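Holham bench set: read me first

Hi! I put this folder together because I kept answering the same questions over and over about how our little practice bench is laid out. It covers the tubes, the rack, the tip box and what goes where. If you only want the packing list for the Narkon kit, skip to the end.

What's in the folder

There are 15 short setups, each with a photo and a plain text note. The note says which tubes are out and where the tip box is sitting. I wrote the notes myself, so expect my spelling — and please tell me if something doesn't match.

Setup 3, tubes and tips

I use this one more than any other. It has four tubes with turquoise caps in the clear acrylic rack, and the pinkish tip box over to the left on the black work surface. The tubes aren't all the same size (look for the slim one tipping off to the left), and they don't all stand straight either. The note gives them as "slim" and "wide" and leaves it at that.

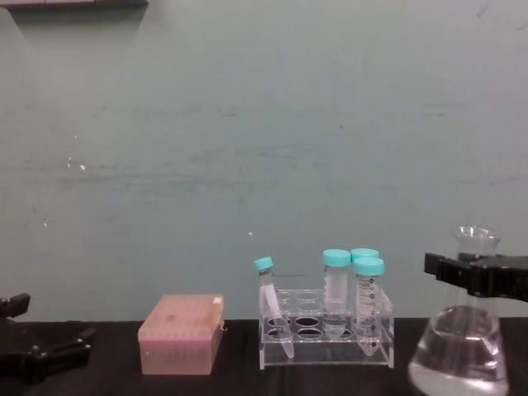

Names I use in the notes

rack: the clear one with round holes in the top plate
tip box: the pinkish box with the lid, always with the lid closed in the notes
slim / wide: the two tube widths
lean: any tube that isn't upright, left or right as you face the wall

Older notes say "stand" where I now say "rack". Same thing! I fixed most of them in December but setups 2 and 5 still have the old word.

Packing the Narkon kit

Caps on tight, tubes in a zip bag, rack wrapped in a towel. The tip box goes in last, lid up. The Bakke case is the better fit; the Zanik one closes too, but you have to lay the rack on its side.

Still to do

Retype the note for setup 5, and find a better word than "lean".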